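Notes: choosing a kitchen counter you can live with
Likstead Home Evening, 13 December 2025
Speaker: Marlies Ruchti

Opening
Say hello, thank Ayantu Worku for setting up the room. Mention handouts by the door. Questions at the end, please – last time we ran over.

Slide 1: Where I come in
I fitted counters for years before I moved to the planning side at Floltgate. Tell the story of the Gudeta kitchen: sink ordered first, counter second, and the cutout was wrong. We paid for the new piece.

Slide 2: Measure before you shop
Depth, length, and the gap behind the stove. Old walls are rarely straight, so measure the depth in several places. Write down the largest number. The Likstead job had a run of 82 inches on the plan and 2 inches less on site.

Slide 3: Laminate and wood
Laminate is the cheap choice and a fair one. Watch the seams near the sink. Wood needs oil, and people forget. Pass the sample boards around now.

Slide 4: Stone
White marble with gray and pink veining. Acid marks it: lemon, vinegar, wine. Sealing slows stains but does not stop etching. Ask to see the whole slab, because a small sample won't show how the veins run.

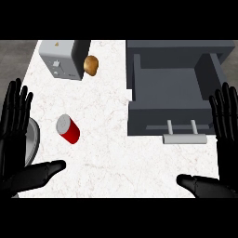 Slide 5: Cost
My last marble quote was $687 for a short run, before fitting. Ask if the cutouts are included. Get the price in writing.

Close
Flistis samples stay on the side table until we lock up. Take questions.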